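VANDPORT, Mon 26 November—The Vandport Harriers opened their indoor season with the kind of meet that sends everybody home hoarse, taking the team title at the Besby Indoor Relays and setting four club records along the way. The women's distance medley relay got the biggest cheer of the day, coming from well back on the anchor leg to win by two strides, and the boys' under-18 squad won both of its relays for the first time in club history.

"We came in hoping to see good handoffs and a few brave races, and we got so much more than that," the Harriers coaching staff said in a statement after the meet. "The kids were up on the rail screaming for the masters runners, and the masters runners were screaming right back. We'd have been happy with the day even without the records, but we'll take the records!"

The distance medley is worth telling in full. Vandport was fourth after the opening 1200 and still fourth after the 400, with Guérin Track Club and two college squads strung out in front. The 800 leg pulled back one place, mostly on the last turn, and the anchor took the baton with a gap that looked too big for an early-season race. She let the leaders go through the first half of the 1600, moved up on the back straight with three laps left, and went past the Guérin runner in the final 50 meters with the whole infield yelling. It was the club's first win in that event at Besby, and it took the old club record with it.

Guérin, the defending team champion, pushed Vandport all afternoon and won the men's 4x400 in a terrific race of its own. The two clubs traded the lead in the team standings all through the middle of the program, and the gap was down to two points before the final pair of relays. Vandport's wins in the mixed 4x400 and the women's 4x800 settled it.

The under-18 boys deserve plenty of noise too. Their 4x200 team had never run together before the morning warmup, after a late lineup change, and the second exchange was a little ragged (they'll tell you so themselves). They still got the stick around in first place, then three of the same runners came back for the 4x400 and won that as well. The girls' under-18 team finished second in the 4x200 and third in the 4x800, with a huge opening leg in the longer race from a runner competing indoors for the first time.

In the field, the club picked up points in places where it has been thin for years. A Vandport jumper went 42 feet and change in the men's triple jump to finish third, a personal best, and the women's pole vault brought a second place on fewer misses. The shot put crew, small but loud, had two athletes through to the final round.
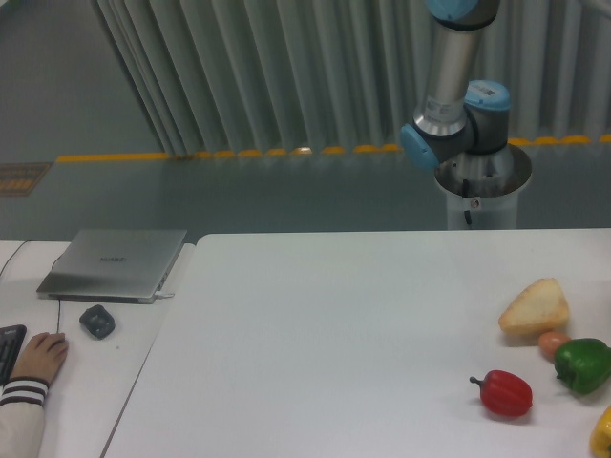 Can a runner who missed the Besby meet still be picked for the January relays?

Selection for January is open to every registered member, and coaches will look at practice times and results from other sanctioned meets along with what they saw at Besby. Anyone who was sick, traveling or working should simply let their event coach know they'd like to be considered.

The January date is the Trulgate Winter Invitational, and the club can't wait. Trulgate runs on a banked track, which will be new for many of the younger athletes, so Tuesday evening sessions will include extra work on curve running and on exchanges at full speed. The Harriers plan to enter teams in 18 events, the most the club has ever taken to an away meet, with masters relays on the schedule in both the 4x200 and the 4x800.

Trulgate also brings back the open mile, a favorite with Vandport's longer-distance runners. It is run in several sections by seed time, and runners coming off a fall of cross-country often find it a great way to get used to the quicker turnover. Members who want a place should give their coach a realistic recent time when they enter, as the sections fill up fast and a good seed makes for a much better race.

The coaching staff said the early signs from cross-country had pointed to a strong winter. "They came off the grass fit and happy, and you could see it in the 800 legs especially," the statement went on. "Now we get to sharpen up. There are some speed sessions coming that they're going to love and some that they're going to love later."

Travel to Trulgate will be by bus from the club's usual pickup spot, leaving early enough for a full warmup. Athletes under 18 need a signed travel form. Families are very welcome on the bus if seats are left once the teams have been named, and the spectator seating at Trulgate is close enough to the track that you'll hear every split being called.

The club would like to thank the Besby meet officials, who kept a packed program moving and still found time to rerun a heat after a false start mix-up, and Guérin Track Club for a great day of racing. Full results from the Besby Indoor Relays, including splits for all relay legs, are posted on the Harriers club page.

About the Vandport Harriers
The Vandport Harriers are a community track and field and cross-country club with youth, open and masters sections. New members of any age and any speed can come to a Tuesday session and try it out before joining. Bring running shoes, water and a warm layer for afterward; spikes aren't needed.

Media inquiries and requests for race results can be sent to the club through the contact form on its website.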